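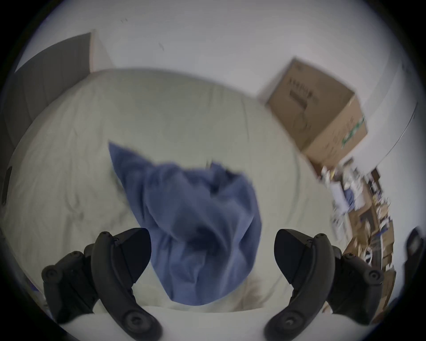

Does it matter where you fold your clothes? Less than people who sell folding courses would like you to think, according to the woman I went to see in January, who runs Skonus, a small laundry and mending service.

"A bed is fine," she told me. "It's big, it's the right sort of height if your back is good, and the clothes are going to end up in that room anyway."

I had come with doubts. A weekend class from Tikberg, one of the folding schools, costs 82 pounds, and I wanted to hear why anyone would pay it to learn what to do with a T-shirt. She wanted to know as well. She went once, years ago, and came home with a plastic board she has since used for chopping onions.

Her own method takes 3 steps and she wouldn't call it a method. Shake the thing out. Lay it down with the neck away from you and pull the creases flat. Fold the sides in, then fold it up from the hem.
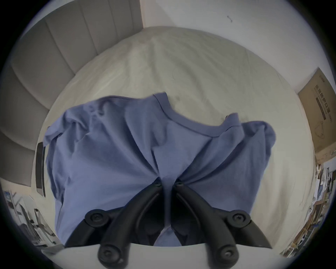 "Most people skip the flattening," she went on. "They fold the creases in and then blame the drawer. Pull at the chest, pull at the sleeves, run your hand down it. A soft duvet does fight you a bit there, I'll admit. A sheet on its own is better."

I asked about the claim, printed in the Pruvost storage catalogue, that upright folding saves you 600 minutes a year. She laughed for some time.

"Who measured that? I do over 1,000 shirts in a busy spell and I couldn't tell you. Upright is nice if your drawers are deep. Mine aren't."

She is no keener on the Ekar drawer dividers I'd been thinking of buying. They slide about, she says, and a shoebox does the job. I pointed out that she earns her living from other people's laundry and might prefer us all to stay bad at it. She agreed that was possible, and asked whether I'd brought any.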